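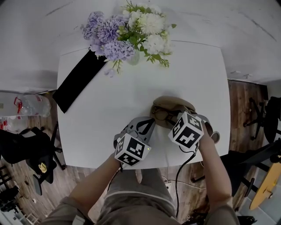
Can a machine tidy a table in a normal home yet? A slow one can do part of it, on a good day, if a person stands near and is ready to help.

I write this thread because my sister asked me that question in October and I gave her a bad answer. I said "soon". She has two children and a full-time job, and "soon" is not useful to her. So I try again, in small pieces.

1/ First, who I am. I work in a small shop that sells hats, glasses and things for the house. Closing time is my job. Every evening I put back what customers have moved. I am not an engineer, but I read a lot about this subject and I ask many questions to people who are.

2/ Tidying looks like one job. For a machine it is many jobs. It must find the object, decide how to hold it, lift it, carry it, and put it down in a place where a person would also put it. The last one is harder than I believed.

3/ Take a bucket hat with a pair of glasses resting on top. I see this every day. A person removes the glasses first and does not think about it. A machine that has learned only "pick up hat" will pick up the hat, and the glasses go where they go.

4/ A hat is also soft. If you press it, it changes shape. The machine made a plan for the old shape, and now it needs a new plan. Boxes and tins are much kinder.

5/ Glasses are the opposite problem. Thin dark frames, fragile lenses. Bhavana Alva, who repairs frames for us, told me that she can hold a pair safely in three places and that all the other places are a risk. How do you teach this to two fingers on a motor?

6/ The way that seems to work best now is to let people show it. A person does the task with a gripper in each hand, again and again, and the computer learns from the recordings. I like this idea. It is how I learned to fold shirts from my first manager, only she needed to show me fewer times.

7/ How many times is enough? I asked Pichit Boonchu, who did such recording work for a company named Pellton. He said that for one simple task they asked him for 100 good examples, and then for more, because the table had been moved near a window and the light was different.

8/ He also said that his arms were tired after one hour. With a gripper in your hand you can't feel the thing you are holding in the usual way. You begin to look much more carefully. He said he became slow like a robot himself.

9/ Flowers. I want to say a word about flowers, because every demonstration table seems to have a vase or a plant. Artificial ones are easier, of course, they don't drop petals and there is no water to spill. But leaves hang down over the vase, so from above you see only a little of the glass. What should the machine hold? I would put my hand under the leaves and find the vase by touch. Most machines I have read about don't do it so.

10/ Now some numbers, because people ask me for them. Pichit kept notes on a test of the Skedico arm, the model that our supplier Rodrigues wanted to offer us. The task was to clear a small table: 12 objects, one tray. Complete time was 626 seconds. I do the same in less than one minute, and I am not fast.

11/ To be fair to the arm, it broke nothing. It stopped two times and waited for a person. I prefer a machine that stops to a machine that guesses.

12/ Somebody replied that speed is not important if it works at night. I agree for some things. If the shop is closed, it may take until 4 in the morning, I don't mind. But then who comes when it stops and waits? That person is me, in my pyjamas.

13/ Where I think machines are already good: floors, if there are not many cables on them. Moving closed boxes from one shelf to another. Counting stock. These are real chores and I am happy to give them away.

14/ Where I think they are not ready: laundry in a pile, a kitchen after dinner, a display where soft things and fragile things lie together. For a shop like mine that last one is almost the whole work.

15/ There is a newer system called Vurkirum which is said to ask a question when it is not sure, for example "glasses first?". I haven't tried it. If any of you have used it in a real shop, please write to me, also if the result was bad.

16/ My new answer to my sister: buy the floor robot, keep the table for yourself, ask me again next October. She answered that the children can do the table.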